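Home About Our Work Safety Record Careers Contact
3 min read

About Galanis

Galanis tests household robots for the companies that build them. We work from a single site in Skumosville, where a set of furnished rooms stands in for an ordinary home. Clients send us a machine and a list of chores. We return a fault log, ranked by how likely each fault is to hurt someone or damage something.

The company took its present form after a failure of our own. During an overnight run in October, a humanoid on the Drelden program lost its left knee drive while turning with a load. The controller read the fault correctly and cut power to all joints at once. With no power the legs could not hold, and the machine went down sideways across a doorway. An operator standing 70 centimeters away was not hit. The emergency stop had been wired to do the same thing, so pressing it would have changed nothing.

Our review covered 182 earlier stops from the same program. In 2 of them the robot had also come down outside the marked zone, and both had been filed as normal shutdowns. The form had no field for where the machine ended up. It does now. 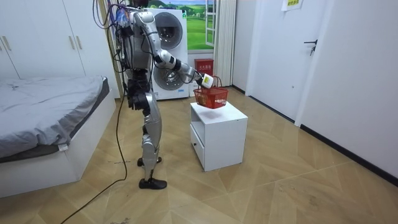 Carrying work gets most of our attention for this reason. A load held out in front moves the center of mass forward, and a stop that is safe with an empty hand may not be safe with a full one. Every carrying task is now stopped on purpose at three points: at pickup, in mid-step and just before release. We record the resting position, whether the grip opened, and how far the load traveled.

Cables are logged as well. A trailing line can catch a heel or pull on a shoulder during a fall - we treat it as part of the machine for the purpose of measuring clearances.

Changes made since the review:

Stops are staged. The legs lower the body before power is removed.
Grippers hold their last position on loss of signal.
No one stands within falling distance of a powered robot.
A new controller build completes 2,000 simulated stops before it enters a room.

The staged stop takes longer than a straight power cut, and some clients object to this. The straight cut remains available for electrical faults, on a separate button.

Our second site, at Ositlow, handles teardown and drive inspection only. No powered walking is done there.

Fault report summaries are sent to clients on request.

Galanis, Skumosville | Contact the test desk | © Galanis. All rights reserved. | Back to top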